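I've been following our city budget for a good many years now, mostly from my kitchen, and people are always asking me how I keep the paperwork from taking over the house. So let me share a few habits, in no special order, and you can keep the ones that suit you!

Start with the budget book itself. Ours in Lornach runs to 600 pages, and I would never print the whole thing. I print the summary and the one department I care about that year (parks, last time around), punch the holes right away, and put it in a binder with a pocket in front for meeting agendas.

Write the amounts in pencil. The street repair line was 2545 when I first copied it down and something else by February, and a page full of crossed-out ink is a misery to read at a public hearing.
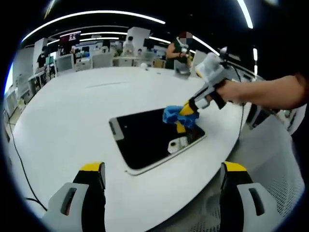 *A tablet lying on a white oval table.*

My neighbor Albane Guérin keeps her council notes in a recipe box, with one card per vote and the date in the top corner. I teased her a little, and then I went and bought a box of my own. Cards with grease spots get recopied on a rainy afternoon.

For comment letters, read yours aloud with the kitchen timer set. We get 4 minutes at the microphone, and mine always runs over the first time (I do go on, as you may have noticed).

Old agendas make fine liners for the vegetable drawer. Pull the staples first, and save any page you've written on.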